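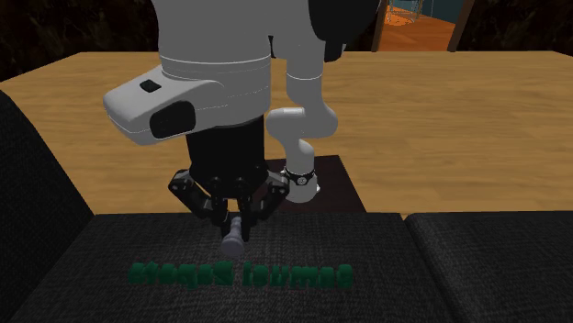 **Pennington Home Machines Club, minutes of the regular meeting**
September 14, 2018, back room of the Pennington library

Minutes of the last meeting were read and approved with one fix: the vacuum talk ran 50 minutes, not 15.

**1. Can they do chores yet?**

This took up most of the evening, and happily so! The chair opened by asking for a plain yes or no from everyone and got neither. The feeling in the room was "some chores, slowly, if you set things up first," and then we spent a good hour arguing over what counts as setting up.

Picking things up off a couch got the most talk. Our simulation group has been working on it in the Skomano software, with a white robot reaching over a table to the seat cushions, a black gripper on the near side and a small gray object at the fingers. Several members said this is exactly the chore they want gone from their own evenings (remotes, pens, toy parts, all of it). The group reported 100 tries in simulation since the summer. The good ones are a joy to watch. The bad ones mostly come from the approach, with the fingers coming in too low and pushing into the cushion.

A member who reupholsters furniture pointed out that a real cushion gives, and gives differently near the seam than in the middle. The software treats it as a fairly stiff block. Agreed that this matters a lot, and that dark fabric needs a test of its own as well. She offered scraps of charcoal weave and two kinds of foam. Accepted with thanks.

Question from the floor: why not start with clearing the table? Answer: a hard flat top is the easier job and we'd learn less, but it makes a fine warm-up. Left open.

**2. Shop floor**

Report from the visit to Haminier, the parts shop out on Route 9. They have a single arm moving trays from a rack to a bench and it does this all day long. Our visitors loved it. The shop people were friendly and very frank: the arm is great until a tray is put in crooked, and then a person walks over. Sweeping, wiping down and sorting the scrap bin are still done by hand, and they have no plans to change that.

Discussion on whether a crooked tray is harder than a sock on a couch. Voices were raised, in good spirits. No vote taken.

**3. Laundry**

Put off again. The folding subgroup asks for more towels.

**4. Money**

Balance is $1758. Motion to spend up to $100 on foam and fabric for cushion tests, seconded, passed. Motion to renew the Bavex newsletter failed for lack of a second.

**5. To do before October**

- Simulation group: add a softer cushion, run 10 tries from a higher approach, bring the results whether good or bad
- Upholstery scraps to be dropped off at the library desk
- Secretary to write a thank-you note to Haminier
- Towels

Meeting closed at 9:10. Chairs back against the wall, please, the story hour needs the floor in the morning.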